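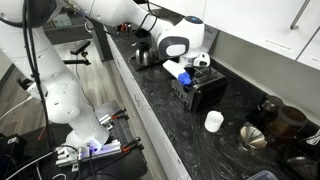
*Toaster and electric kettle on the dark marble countertop in the shared kitchen at Kozan House.*

**Shared kitchen at Kozan House reopens with new counter arrangement**

The shared kitchen on the ground floor of Kozan House has returned to regular use, the Jaluvum Center announced in January. The room serves 60 registered users from the offices and workrooms on the ground and upper floors, and had been on restricted hours while cabinets were cleared, cleaned and relabeled.

The work was limited in scope. The countertop and the white upper cabinets have been kept, and no plumbing was moved. Most of the effort went into deciding what should stay on the counter and what should be stored, a question that users had raised repeatedly in comments submitted to the building office.

Under the new arrangement, small appliances in daily use remain on the counter. These include the black two-slot toaster and the stainless steel kettle, which stands on its own power base further along. Appliances used less often, among them a blender, a rice cooker and a waffle iron, have been moved to the storage closet in the hallway and may be signed out at the front desk.

Spending on the project came to $2,498, against an approved amount of $3,000. The largest share paid for electrical inspection and the replacement of an outlet. The remainder went to shelf liners, food containers, cleaning supplies and printed labels. Dreltura, the firm that holds the building's maintenance contract, carried out the electrical work and inspected each appliance before it was put back into service. The unspent balance will be held for replacement items during the current budget year.

Before the work began, the building office invited written comments on the kitchen. The most frequent request was for more open counter space, followed by clearer rules on shared food. Several users asked that the toaster be kept in a fixed place, as it had often been moved from one end of the room to the other and left unplugged. Others noted that mugs and cups were being left out overnight.

In response, the center has issued a short set of guidelines for the room, which took effect on reopening:

- The toaster and kettle are to stay on the counter. Users should let the toaster cool before emptying the crumb tray.
- The kettle should be filled with fresh water only and emptied at the end of the day.
- Cups, plates and utensils should be washed, dried and put away by the person who used them.
- Food kept in the refrigerator must carry a name and a date. Unlabeled items will be discarded at the end of each week.
- Shared dry goods, including tea, coffee and sugar, are available to all registered users. Personal items should be kept in the assigned cabinet space.

Cabinet space has been reassigned by floor. Users on the ground floor have the lower cabinets nearest the door, and those upstairs have the cabinets on the opposite wall. Cups and glasses are shared by everyone. Any item found in the cabinets during the clearing that carried no name has been placed in a box at the front desk, where it may be claimed until the end of next month. Unclaimed items in good condition will be donated.

The kitchen is open from 7 a.m. to 8 p.m. The room is cleaned each evening after closing, and users are asked to leave the counter clear of dishes and food packaging by that time. Groups wishing to use the kitchen for more than 2 hours should reserve it through the building office. Reservations do not close the room to others – access to the sink, refrigerator and kettle must be maintained at all times.

A separate proposal to add a second refrigerator was considered and has been deferred. Welel, the tenants' association, supported the proposal, but the available wall space is needed for access to the electrical panel. The center has agreed to review the matter when the lease on the adjoining storeroom comes up for renewal, as that room could be opened to the kitchen if it is no longer required.

The center will accept comments on the new arrangement through the spring. Comment cards are available at the front desk and may be returned there or left in the box outside the building office. Faults with any appliance should be reported to the front desk on the same day, and the appliance should be left unplugged until it has been checked.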